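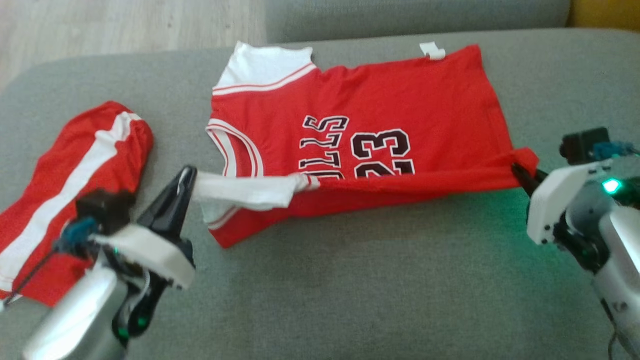 I've washed a lot of basketball gear this season, so here's the bag I keep coming back to – the **Potum mesh wash bag** from Kodo. Singlets, shorts, the jersey that gets worn to bed and then to school... they all go in, zip shut, cold cycle, done!

What I like is the size. It takes a full adult jersey and matching shorts with room to move, and the big numbers don't end up rubbing on somebody's jeans zip. I still turn everything inside out first (old habit, thanks Mum) and I never put printed tops in the dryer. Fold them sides to middle, then bottom up, and keep the crease off the lettering if you can.

**The details**

- Fine white mesh, covered zip pull
- Sold in packs of 3
- Colours: white or grey trim
- Machine wash, line dry in the shade

I've put mine through nearly 50 washes and the only thing I'd grumble about is the hanging loop, which is a bit short for my laundry hooks. The older Riedl bag had a longer one – bring it back, please!

Wanda Esposito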